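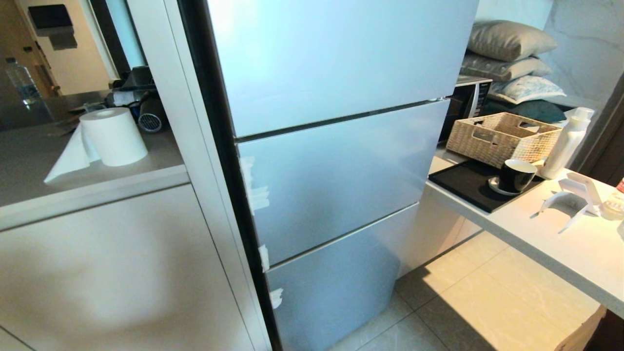 The Stougaard kitchen package arrived with a brochure that used the word "effortless" on nearly every page, so I went into the trial in a mood. For anyone who missed the last post, it's a home robot service you pay for by the month, and the pitch is that it will fetch, wipe and put away in a kitchen nobody has rearranged for it. Fine. Fridges are where I expected it to come unstuck, and a fridge like that one, with a big top door, two drawers under it and no handles showing on the fronts, is a mean test. There's nothing to hook a finger around. You and I find the gap without thinking. A machine has to be told there is a gap, and those scraps of white tape down the left side don't strike me as much of a clue.

Home | Reviews | Kitchen | Workshop | About | Contact

Ásdís Vídalín, who looks after trials for the company, told me by email that the software "learns the door, not the handle." I asked what that meant and got a link to the brochure. To be fair to her, she did ring back later and we had a decent chat about shiny surfaces. Brushed metal with a bright patch of light on it is hard going for cameras, she said, and they're still working on it. I'd have liked to see that in the brochure too.

The price is $817 to set up and then $74 a month, with a minimum of six months. For that you get the fetch and wipe routines. Putting away is extra, under a plan called Primen, and I couldn't get anyone to tell me what it will cost once the introductory offer ends in November. My neighbour pays a cleaner less than that and the cleaner can open a fridge.

I also asked about Gravo, the older kit a lot of you have written in about. It's cheaper, it's slower, and the manual is dreadful, but you buy it outright and it keeps working if the company goes under. Þórarinn Ásgeirsdóttir has had one going in her flat for more than 15 months and says she mostly uses it for wiping the counter. She wouldn't let it near a mug. I think that's about the right level of trust.

Would I sign up? No, not at that price and not on that contract. If they drop the minimum term and put the list of doors it can and can't open on the website, in plain words, I'll have another look. I've asked for the list twice. I've also asked whether the setup fee comes back to you if the thing can't manage your fridge, and the answer so far is that it would be "looked at case by case." Get that in writing before you hand over your card.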